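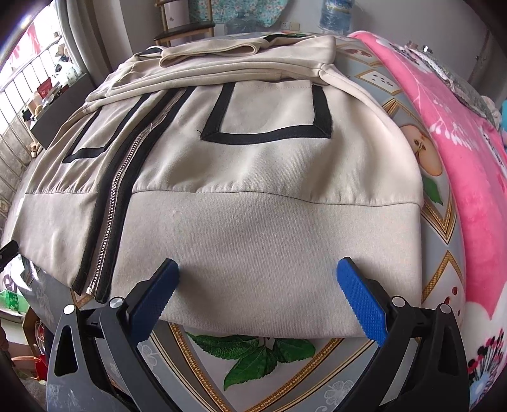
Town hall meeting checklist, Vidwood community hall (February)

I walk through this before every candidate night, and my comments are from the latest one, when Bergþóra Kvaran came to talk about her plan for the council.

1. Exits clear, both sides. OK. Somebody had parked the Lebrun campaign banner across the left door, so I moved it to the lobby.

2. Seats within the limit. We're allowed 330 and I put out nearly all of them - hopeful, I know! Leave the center aisle wide enough for a wheelchair.

3. Stage steps. Third one still wobbles. I've told the hall office twice now, please fix it before the debate on taxes!

4. Cables taped down. Mostly. The mic line near the press table needed more tape, and I ran out (bring two rolls).

5. Extinguishers. All tagged and in date, including the one behind the curtain.

6. Ramp lights. One bulb out. Replaced it myself at 6:30.

7. Question line. Keep it along the right wall. Last time it blocked the coat racks and people got grumpy.

8. Doors unlocked until the last person leaves. Done, locked up at 10:15.

Still open: step, tape.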